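News from the groups: Cutlery sorting at Hurnthorpe

Senad Petkov and his colleagues at the Hurnthorpe workshop have sent us a report on their spring work, and we print a shortened version of it in this issue. Readers who visited the open afternoon in May will already know the general idea. The group teaches a robot arm to sort mixed cutlery into bins, and it does so from recordings that people make by hand with a gripper of the same shape as the one on the arm. The learning program, which they call Plusari, receives only the pictures from the gripper's camera and the motion of the hand.

The new part concerns pieces that lie very close together. Until last winter the recordings were made with one piece at a time on the table, with free space on all sides. The program learned this quickly and did it well. But when the same arm was given two pieces side by side, it often closed its fingers over both of them, or it pushed the second piece away while it was trying to take the first. Senad writes that he first looked for the mistake in the camera settings and lost many evenings on it. The settings were fine. The program had simply never been shown what a person does in such a case.

So the group began to record pairs. The person who holds the gripper must decide which piece to take first, and there are two habits. Some people go directly to the handle that is easier to reach. Others first touch one piece lightly with the side of a finger, turn it a little, and only then close the gripper. Both kinds of recordings were kept, and each was marked with a short note so that they could be used together or apart.

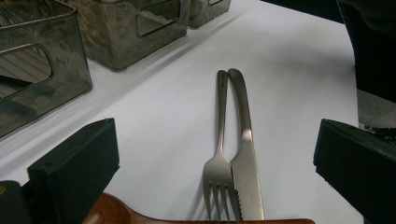
Fork and knife side by side between the gripper fingers, with the gray containers at the back of the table.

In total the group has now 2729 recordings, and 143 of them show the second habit, with the turn before the grasp. That is a small part, and the question was if it would be enough to change the behavior of the arm. To find out, they trained Plusari two times, once with these recordings and once without them, and kept everything else the same. Then they gave each version the same 28 pairs, put down from printed paper templates which were removed before the arm started.

The version without the turn separated 9 pairs. The version with the turn separated 20. A pair was counted only when both pieces ended in the correct bin and the arm needed no help from a person. If one piece fell outside the bin, the whole pair was a failure, also when the grasp itself was good. Senad asks us to say clearly that 28 pairs is a small test and that all of them were done in one room, with one kind of light and always the same table.

The failures that remain are mostly of one type. When the handles touch or almost touch at their ends, the arm turns the first piece in the wrong direction and the two come closer together. A person feels this in the fingers and stops. The arm has no sensor for touch, so it continues until the end of the motion and then tries again from the start. The group at Preda has offered to lend a pair of finger pads with simple pressure sensing, and these will be tried when the present series is finished.

Some practical notes for those who want to repeat the work. Move the gripper slower than feels natural, above all in the last part before the grasp. Change the place of the bins between sessions, otherwise the program learns the place and does not look for the bin. Shiny metal was less of a problem than the group expected, but strong light from a side window gave trouble in the late afternoon, and those sessions were recorded again.

Senad will bring the templates and some of the recordings to the next meeting at Rasidbridge. Members who would like a copy of the recording notes before then can write to him through the newsletter. Please mention what gripper you use, as the notes exist in two versions and the older one is for the narrow fingers.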